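Jolville Automation Boards > Rules, Standards and Good Practice
Handheld gripper sessions: what goes in the written rules?

tmorrow_bench
Posted 2/11/24
We run handheld gripper recording at the Lado site, and I've been asked to turn our habits into one page of rules everyone works to.

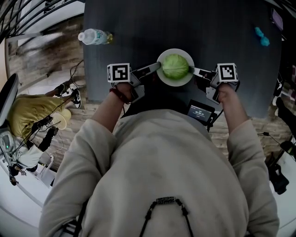 My draft so far:
1. Both grippers closed and resting on the table before the timer starts.
2. One object per take unless the task sheet says otherwise.
3. Marker cubes wiped and checked for loose corners at the start of each shift.
4. No loose jewelry, sleeves above the wrist bone.
5. Cables run behind the operator, never between the feet.
6. Anything not on the task sheet comes off the table.
7. A take over 51 seconds gets stopped and redone.

Rules 4 and 6 are the ones people argue with me about. What do other shops do?

gantry_pete
Rule 5 should be rule 1. We had a person step back onto a connector and pull the recorder off the table. It was a bad fall for the recorder and nearly one for the person. We tape every cable to the floor now, and there's a 2 foot strip at the table edge where nothing goes, including bags and shoes that aren't the operator's.

Nyala77
I disagree with rule 6. If every take has a bare table behind it, the policy you train only knows a bare table. We leave a few things out on purpose. A bottle, a bit of packaging, whatever. We just write down that it was left out.

tmorrow_bench
That's the argument I get here too. My problem is that "left out on purpose" and "somebody forgot it" look the same in the recording.

Nyala77
So put a line on the task sheet. Clutter: yes or no. If yes, list the items. It takes the operator a few seconds.

oldweldcell
I come from fenced cells, so take this for what it's worth. You are writing two documents and calling them one. Rules 4 and 5 are about people not getting hurt. The rest are about getting usable data. Split them. The safety page isn't up for debate by the operators and the data page should be, because they know the work better than you do.

gantry_pete
Agree with the split. Our safety page has 8 lines on it and it hasn't changed since the shop opened. The data page changes every month.

kestrel_ops
Jewelry: we follow the Akinola handbook, which says nothing below the elbow and nothing that hangs past the collar. I thought it was too strict at first. A handheld gripper isn't a powered arm and it won't drag you in. But a necklace can snag on a trigger, and a bracelet can ride down under the handle and change your grip. Short beads that stay put on a shirt don't bother me much.

oldweldcell
A rule with "much" in it isn't a rule. Either it hangs or it doesn't.

kestrel_ops
Fine, then measure it. If it touches the gripper when you lean over the table, it comes off.

Nyala77
What about food? We do produce tasks and I don't see a word about it in the draft.

tmorrow_bench
Good catch. We do vegetables on plates and it isn't covered at all. I'd say finger pads cleaned between items, and anything that has been gripped goes in the compost at the end of the shift and not to the break room.

gantry_pete
Also swap the item before it gets beat up. We got past 1,000 takes on one project before anyone pointed out the lettuce in the later ones didn't look like lettuce.

marisol_qa
Rule 7 worries me. A hard cutoff makes people rush, and rushed grasps are worse data than slow ones. At Flevden we let the take run and flag it for review.

tmorrow_bench
The cutoff came from storage limits we don't have anymore. I'll change it to a flag.

Going with two pages then. Safety: cables, floor strip, jewelry using the lean test. Data: start position, cube check, clutter line, food handling, long takes flagged. I'll post the draft here in November before it goes to the operators.

oldweldcell
Put a revision number on both pages.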